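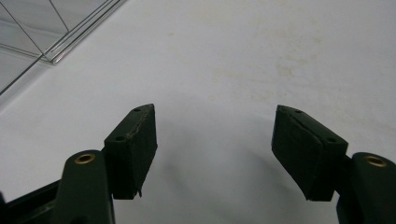 Issue 2, p. 14

Search this manual Go

8. Replacing the finger pads

The Noltia hand-held gripper carries one pad block on the inner side of each finger. Replace both pads as a pair when the covering peels along the upper edge or a split shows across the face.

CAUTION: Remove the battery before working between the fingers.

1. Open the fingers fully over a flat surface.
2. Back out the screws holding each pad. Keep them in order.
3. Slide the pad off toward the tip. Do not pry against the brass eyelet.
4. Scrape old adhesive from the seat.
5. Fit the new pad with its slanted face up. Start every screw by hand before tightening any.
6. Close the fingers slowly. The faces must meet flat along their full length.

Note: If adhesive was used, leave the fingers open for 10 hours before gripping anything.

Note: Printed pads from the Quintela files need their holes cleared with a 2 mm bit.

Text: Mitra Ghorbani. Contact: Mallbridge Shared Workshop, Floltendale | Back to top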